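Tanau Golf Club – pre-opening walk, front side and practice area
October 7, 2018
Walked by: Mercy Muli
Copies to Damgaard (carts) and the pro shop

**Cart barn**

- [x] Fire extinguishers charged, tags current
- [x] Charger cords – no bare wire. Cord at bay 5 getting stiff, replace by March
- [ ] Cart 37 – parking brake slips on the ramp. Keys pulled, Damgaard to look at it
- [x] Exit door opens from inside without a key
- [ ] Floor mats – corner curling by the wash sink, tripped on it myself. Tape is not a fix

**Paths and bridges**

- [x] Path 1 thru 4 clear
- [ ] Bridge on Kirkow creek – two boards soft on the left going out. Coned. Carts ok single file, no stopping on it
- [ ] Handrail on same bridge, bolt missing at far end. Asked for this last time too
- [x] Steep hill sign at 6 is back up and readable
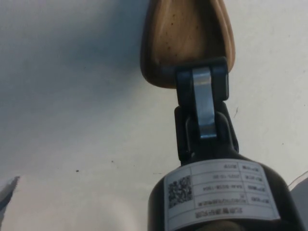
Rest of the bridge is fine, underside looked dry from the bank. Didn't go down in the creek bed, too slick. Somebody with boots should.

**Range**

- [x] Dividers upright, none cracked
- [ ] Net, right side – hole near the 195 marker, big enough for a ball to get thru to the parking lot. Close the last 10 stalls on that end untill patched
- [x] Ball picker cage latched, screen ok
- [ ] Picker warning light – works when you smack it. Marking as fail

**Course / weather**

- [x] Horn tested, heard at the 5th green
- [ ] Horn NOT heard at the Clustberg tee. Wind was up but still. Need a second horn out there or a radio with the starter
- [x] Shelter at 7 unlocked, swept
- [x] First aid box at the turn – full, eye wash in date
- [ ] Tree by 8 green, dead limb hanging over the path. Roped off, needs a real crew

**Comments**

Would open the course with the bridge coned and the right end of the range shut. Would not open if lightning is in the forecast, not with the horn like that.

Starter needs the new cart count, one short. Recheck the net and the bolt before the shotgun start.

M. Muli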